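Nivima Travel Pass - Lammers Coast and Hinterland

The Nivima Travel Pass covers trains, regional buses and the Losico ferry on a single card. It suits people who want to see the Lammers region over a week or more without booking every leg ahead of time. You choose a start date, load the pass on your phone or pick up a printed card, and travel as often as you like until it runs out.

Pass options

Adult, 7 days - $92
Adult, 14 days - $235, includes a cabin upgrade on the overnight ferry
Child (4 to 15), 7 days - $64
Children under 4 travel free but need a zero-fare ticket for the ferry

The 14-day pass costs more per day than two short passes bought back to back. The difference is the cabin. If you don't plan to take the overnight crossing, buy the shorter pass twice.

What's included

- All regional trains between Cloltdale and the coast, standard class
- Regional buses with a green route number
- Day sailings on the Losico ferry, foot passengers only
- One bicycle per adult on trains, space permitting
- Luggage storage at Cloltdale station during staffed hours

Not included: the airport express, night buses, vehicle spaces on the ferry, and meals. Seat reservations on the morning train to the coast are optional and can be added at checkout.

When to travel

Prices for the pass are the same all year, but accommodation prices are not. March is usually the cheapest month to stay on the coast. The ferry runs its shorter timetable then, with 2 sailings a day in each direction, and some cafés in the harbour are still closed. If you are happy to cook for yourself and walk in a raincoat, it is good value. School holidays are the most expensive time and rooms near the ferry terminal go early.

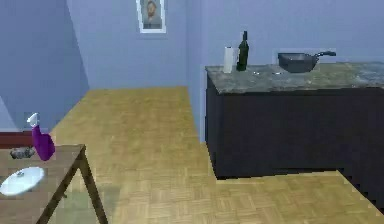 Pass holders can also book a self-catering unit at a reduced rate through the accommodation page. Rates are per unit, so a family or a group of friends will usually pay less each than they would at a hotel. Kitchens differ from one unit to the next. Some are a bench and a hotplate, and others are closer to a home kitchen, with a wooden table and a separate island topped in grey marble. If you plan to cook most nights, check the kitchen details on the listing before you pay. Linen is supplied in all units. Cleaning is charged once per stay, whatever the length.

Saving on food is the main reason to choose self-catering. The supermarket in Cloltdale is a short walk from the station and stays open until 9 pm. The shop at the Losico terminal is small and dearer, so stock up before you board. Fresh bread sells out by mid-morning.

Activating your pass

Your pass starts the first time it is scanned and runs in full calendar days. If you activate it at 8 pm, that evening counts as day one. Anyone arriving late should buy a single bus fare into town and activate the pass the next morning.

Printed cards can be collected from the Nivima desk at Cloltdale station. Bring your order number and photo ID. Phone passes work offline once they have been opened, but they can't be moved to a second phone after activation.

Changes and refunds

Passes that have not been activated can be changed to another start date at no charge, or refunded less a small handling fee. Once a pass has been scanned it can't be refunded. If the ferry is cancelled due to weather, your pass will be accepted on the next sailing with room. Cancelled cabins are refunded to the card you paid with - allow ten working days.

Self-catering bookings have their own terms, shown on each listing. Changing your pass dates does not change your accommodation dates.

Group bookings

Groups of ten or more can pay on one invoice and receive printed cards by post. Please order at least three weeks ahead. Ferry space for large groups is limited on the afternoon sailing, and we may ask you to take the morning one.

For group orders, contact Darius Toom at the Nivima sales desk using the form on the contact page. For lost cards, go to any staffed station with your order number. Replacement cards are issued on the spot and the old one stops working straight away.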